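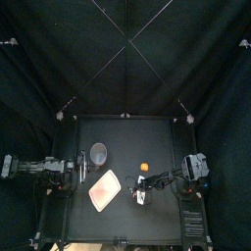
Planning a two-arm demonstration for an open day: cycle time, lighting, where visitors stand

Posted by benchrow_8 in Robotics and Automation > Events and Demonstrations

I am putting together the running order for our open day in May and need advice from people who have demonstrated bimanual arms to a general audience. The station is a square black table with one arm mounted on each side and black cloth behind and to both sides. The objects are household items: a translucent container, a cutting board, a small orange fruit or something that passes for one, and a few others that get swapped in between tasks. Everything is teleoperated by one operator at a second bench. We have no autonomous policy that I would trust in front of the public, and I do not want to suggest otherwise.

The building is the old pump hall at Jemcombe, dated 1832, and the room has one door. The organizers expect 200 visitors through the afternoon, admitted in groups of 8. Each group gets one slot and then has to leave the way it came in.

I need help with the following.

Cycle time. A pick, a transfer to the other arm and a place takes our operator long enough that people at the back start talking. Should I shorten the task or run it in full and talk over it?

Lighting. The dark cloth is good for our recordings but the room looks gloomy from the doorway. If I add a lamp at the front, pale objects wash out on the monitor. Is there a sensible middle setting, or do I give up on the monitor?

Distance. The table is open at the front, where the rail is. I was going to put tape on the floor. The site contact wants a physical barrier. Both arms are low-payload and speed-limited, and the operator has a stop pedal.

Objects. Is it worth letting visitors choose the item to be picked up? I can see it going well or very badly.

The arms and table stay as they are. I can change the objects, the lamps, the script and the position of the monitor.

Tiziana Fabbri
Member, posts mostly in Grippers and End Effectors

I ran the arm station at the Narkus open day for three seasons, two of them with a table very close to yours. Taking your points in order.

Cycle time: shorten the task. Drop the transfer from the standard slot and keep it for a group that asks. A single arm picking up one object, holding it clear of the table so that people see daylight under it, and setting it down again is understood by everyone without commentary. A transfer looks to the public like the same thing done slower. Leave the second arm raised and open while the first one works. If both are moving, half the group will watch the wrong one.
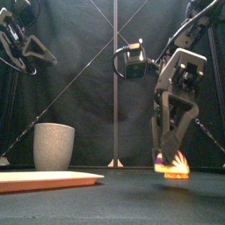

The hold is the part to rehearse. Have the operator stop with the object just above the surface and count to 2 before doing anything else. Ours tended to rush from lift to place, and the people who had been looking at the monitor missed it completely.

Lighting: keep the cloth. Put the lamp above and behind the visitors, pointed at the table and away from the monitor, and lower the exposure on the camera that feeds the screen. Set the exposure by hand. Automatic exposure sees a large amount of black, opens up, and your cream and yellow items turn into white blobs. I would pick objects in the middle of the range with some pattern on them. Matte stoneware is good. Anything glossy will give you a highlight that moves when the arm moves.

Distance: use the barrier. Tape is respected by adults for one group and by children not at all. A speed limit on the arm is no help against a person who leans in to point at the gripper. We used a waist-high rail set back from the table by a full arm's length plus the reach of the longest tool, and put the stop pedal where a second staff member could also get to it. Check with whoever signs off your risk assessment, as the answer depends on your equipment and your site and I have seen neither.

Objects: let them choose from a tray you have prepared. Everything on the tray should be something your operator has picked up without trouble many times. Do not accept car keys, phones or glasses from the audience. We accepted a pair of glasses once.

Put the thin items away too. A cutting board flat on a table is a hard pick for most parallel fingers, and a group slot is a poor time to find that out. If you want it in view, use it as the place where things get put down.

viromitz_tech
Member

Agree with most of that, disagree on the transfer. We do integration work at Viromitz and show two-arm cells to customers every month. If the room only ever sees one arm working, the first remark is always that one arm would have been cheaper. Run the transfer, but start it with the object already in the gripper when the door opens. That cuts the slow part.

On the monitor, consider turning it 90 degrees so the operator's view is hidden from the group and only a wide view is shown. Wrist camera footage makes some people feel ill on a big screen.

Also bring a spare of every cable that hangs off the wrist. Tie back anything with a loop in it that is not needed for travel. Loops catch on container rims.

Ho
New member

went to one of these last year as a visitor. could not hear anything the man said because of the fans. get a small speaker. also chairs if people are waiting outside

benchrow_8
Original poster

Thanks. The barrier is ordered. I have moved the transfer to every second group and will compare how long people stay at the rail with and without it, which should settle the point above at least for our room.

Manual exposure fixed most of the monitor problem. I tested it at 4 p.m. with the shutters open, which is the worst case for us, and the container rim is now readable from the door. The lamp is still too low and I am waiting on a taller stand.

The board stays on the table as a place target. Speaker noted. There are no chairs at Jemcombe that are allowed to leave the front room, but I have asked.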